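Corirby opens its second repair library in Zadomby

June 21, 2024

Zadomby now has a repair library of its own! Corirby has opened the doors of the old seed merchant's on Rawashdeh Street, and members can borrow tools, use the benches and get help mending the things they already own.

The first library, across the river, began with 16 members and today has almost 700. Plenty of them have been crossing the bridge with toasters under their arms, so we're delighted to save them the walk.

Shelves hold 400 tools, from bradawls to a very good mitre saw, and all of them can go home with you for a week. Membership is £66 a year, with free places for anyone under 18. The Cekusell Fund has paid for the benches and the first two years' rent.

Evening classes start in June with the jobs people ask for most: sticking drawers, wobbly chairs, and doors and handles (our favourite, and a lovely one for beginners).
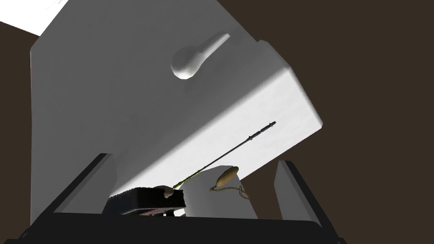
How to join

Come in during opening hours with proof of address, or fill in the form on the Corirby website. Classes are free to members and places are booked at the desk.

Press enquiries: Corirby press desk, Rawashdeh Street, Zadomby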